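Evaluation of the Clutard Two-Finger Gripper Kit for Teaching Use
Student project report
Halima Igwe
Submitted in February

1. Purpose of the project

The department asked for an assessment of the Clutard gripper kit before deciding whether to buy further units for the first-year handling course. The kit is sold as an add-on for small robot arms and consists of a two-finger gripper, a wrist camera, a controller box and the Plosora software package. The price paid for the test unit was 1,496 pounds, including delivery and one year of support.

The assessment was limited to three questions. Can a pair of first-year students assemble the kit from the printed guide alone? Is the gripper dependable enough with common household objects for a two-hour class? Is the software clear to a person who has not used a robot before? Payload tests and long-term wear were outside the agreed scope.

2. Assembly and setting up

Assembly was carried out twice, first by the author and then by two students from the Horgan workshop group who had no earlier experience of the kit. The author completed the work in one afternoon. The two students needed longer, mainly on account of step nine of the guide, where the drawing of the cable clamp shows the part from the opposite side to the one described in the text. The supplier has been told of this error and has sent a corrected page.

The fingers are attached with two screws each and can be changed without removing the camera. The camera bracket has a fixed angle. It gives a useful view of the space between and beyond the fingers, but it cannot be tilted, and tall objects standing near the arm are shown only in their lower part. Supervisors should take this into account when planning exercises.

Plosora was installed on a laboratory computer without difficulty. Calibration is guided by messages on the screen and must be repeated whenever the fingers are changed. The wording of these messages is mostly plain, although the terms "home" and "rest" are used for the same position in different menus.

3. Handling trials

A programme of 500 grasp attempts was planned. Owing to a shortage of laboratory time, 247 were completed, all at the lowest of the three speed settings. An attempt was counted as successful if the object was lifted, held for five seconds and set down upright.

Mugs and cups made up most of the object set, as these are the items used in the present course. The students were asked to choose between gripping the body and gripping the handle. Body grips were the more dependable of the two. Handle grips failed more often, usually through the object turning as it left the table. Smooth bottles were held well when empty and poorly when full.

The tests were done on a dark table covering supplied by the laboratory. Pale objects were picked out by the software at once, while dark ones sometimes had to be marked by hand on the screen. A lighter covering was tried for one session and reversed the problem.

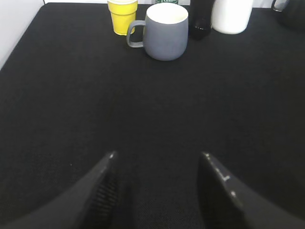

Figure 1. Wrist camera view of the open gripper fingers, with mugs and other containers at the back of the table.

4. Comparison with the present equipment

The course now uses the Kotetti gripper, which closes more quickly but has no camera of its own. Students working with the Kotetti unit rely on a fixed camera above the bench, and their own hands often block the view. This did not arise with the Clutard kit. The Kotetti unit remains the quieter of the two and its spare parts are cheaper.

5. Recommendations

It is recommended that two further Clutard kits be bought for the first-year course, on condition that the corrected assembly page is included. The supplier advises that the finger pads be inspected after every 1,000 grasps, and a paper log should be kept beside each unit for this purpose. Class exercises should begin with body grips, and handle grips should be left until the second session. The remaining grasp attempts should be completed by the next project student, using the same object set and the middle speed setting.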